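Posted October 2, 2026, after one full playthrough and a second I gave up on.

# Jatholm: Harbor of Ash, or How I Learned to Distrust a Fishing Rod

I bought Jatholm's first big expansion the night it came out, which I had told three people I wouldn't do. The base game burned me. It launched with a housing system you couldn't enter, a crafting tree with a missing branch, and a final zone that was mostly fog. Pronik, the studio, spent the next stretch patching it into a decent online RPG, and I kept my subscription going out of stubbornness more than love.

So this is a review from somebody who plays the game most nights and still doesn't trust the people who make it. If you want the cheerful version, the forums have plenty.

## What you get

Harbor of Ash adds one new region (the Skukar coast), a new class called the Tidewarden, cooking and fishing as proper trades, an overhaul of player housing, and a story that picks up the morning after the base game's ending. The level cap goes from 50 to 60.

I played the whole thing on my main, a Ranger named Bristlecone, and then started a Tidewarden from scratch to see whether the new class holds up when you level it normally. The store page says the expansion has "up to 800 quests." That "up to" is working very hard. Each class and each faction gets its own copies of the same errands, and no single character can see anywhere near all of them. My quest log says Bristlecone finished 321 in the new region, and I am the kind of player who clears every marker before leaving town.

A fair chunk of those are delivery jobs. Take the salt to the lighthouse. Take the lighthouse keeper's letter to the man who sold you the salt. I don't mind a slow quest if the walk is good, and the walks on the south side of Skukar are very good, with long stone causeways and a tide that comes in and changes which way you can go. The north side is brown hills with goats on them. The goats are hostile. I never found out why.

## The story

Without spoiling it: the harbor burned, somebody burned it, and you spend the first half being told by every person with a name that they didn't do it. The writing is a step up from the base game. Characters interrupt each other. There is a customs officer called Chávez who is easily the best thing in the expansion, tired and rude and right about everything, and then the game drops her for the whole middle act so you can go help some monks.

The monks are a slog. You climb to the monastery, you climb down, you climb up again with a bell. I did this bell thing with my guild leader, Rhodri Foulkes, on voice chat, and by the third trip we had stopped talking about the game and were comparing car insurance.

The ending lands better than I expected. It also ends on an obvious hook for the next paid expansion, and I could have lived without the last cutscene, where a hooded figure says a name we have never heard as if we should gasp.

## The Tidewarden

On paper this class is a tank that gets stronger or weaker depending on a tide meter that fills and drains by itself. In practice, you wait. You stand in front of a monster with your shield up, watching a blue bar, and when the bar is high you press the buttons that matter.

At low levels it's miserable. You have two useful skills until level 14 and both of them cost more tide than you usually have. Past level 30 you pick up Undertow, which lets you drag the meter up by taking hits, and the class finally makes sense. I gave up at 34. People in my guild who pushed on to 60 tell me it's the best tank in the game for group content, and I believe them, but I also think a class should be fun before you've put a work week into it.

The animations are nice, I'll give Pronik that. The shield slam has real weight to it.

## Group content

There are 2 new dungeons. The first, the Drowned Chapel, is short and clever, with water levels your group raises and lowers using cranks. Everyone needs to be awake for it, so random groups fall apart there, and I've seen more people quit at the second crank than at any boss.

The other one is a long hallway with a dragon. It's a good dragon. It's still a hallway.

Queue times as a damage dealer are bad in the evening and worse on weekends. As a Tidewarden they're instant, which should tell you how many people stuck with the class.

## Fishing and cooking

I was ready to hate these, and I half hate them.

Fishing is a timing game with a wobbling line. It's relaxing for the first hour. Then you learn that the rarer fish need bait, bait comes from a daily quest, and the daily quest gives you three pieces. There's a better rod in the cash shop that "reduces wobble." I want to be clear about what that is: they built an annoyance and put the fix next to the mounts. It's cosmetic in the sense that fish don't help you win fights, but the best cooking buffs come from rare fish, and those do.

Cooking is better. You combine ingredients at a station, and the game lets you experiment instead of making you buy every recipe. I found a stew on my own that gives a run speed bonus for half an hour and felt like a genius until I saw it on the wiki. Food buffs now carry over when you change zones, too. They used to vanish at the loading screen, and players have been asking about that since launch.

## Housing

This is what most people in my guild bought the expansion for. You can finally enter the houses. You can also move walls, place furniture freely and set light levels by room. The old grid is gone, and with it the problem where a chair would snap halfway into a table and stay there until you filed a ticket.

Furniture comes from crafting, from faction vendors and from the cash shop, and the split isn't as bad as I feared. Most of the kitchen and bedroom pieces can be earned. The good rugs are all shop items. I have no idea who at Pronik decided rugs were the premium tier, but they were correct, because I bought one.

Surfaces are where the upgrade shows. Stone and wood used to share the same greasy shine, and now a counter can look like a counter. I lost an entire evening to kitchens when I should have been running the chapel. 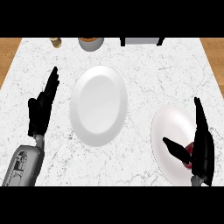 ## Performance and bugs

My machine is middle of the road and four years old. On the coast I get a steady frame rate on medium settings. In the harbor town itself it drops hard whenever more than a couple dozen players are standing by the bank, and they are always standing by the bank. Turning off cloth physics helped more than any other setting.

Bugs I ran into myself:

- The bell quest broke once and had to be restarted from the bottom of the mountain.
- My horse got stuck in a causeway wall and I had to log out to free it.
- Mail sent between characters on the same account took most of a day to show up during launch week. It's fine now.
- The Tidewarden's tide meter sometimes shows empty after a cutscene when it isn't. Open and close your inventory to fix it.

None of that is close to how the base game launched. Pronik says a bigger performance patch is coming in March. They also said the housing system was coming "soon" back when the game was new, so mark your calendar in pencil.

## Should you buy it?

If you already play and you've hit the cap, yes, probably, and you likely own it anyway. The south coast, the Chapel and the housing are worth an evening out's money to me. If you left during the fog days and you're wondering whether to come back, I'd play the base game again for a month first. It's on sale constantly, and most of what got fixed got fixed there.

If you're coming for the Tidewarden, wait. There's talk of changes to the early levels, and I wouldn't wish levels 1 to 30 on anybody as they stand.

And don't buy the rod.

**Score: 6.5 out of 10.** It was a 7 until the second trip with the bell.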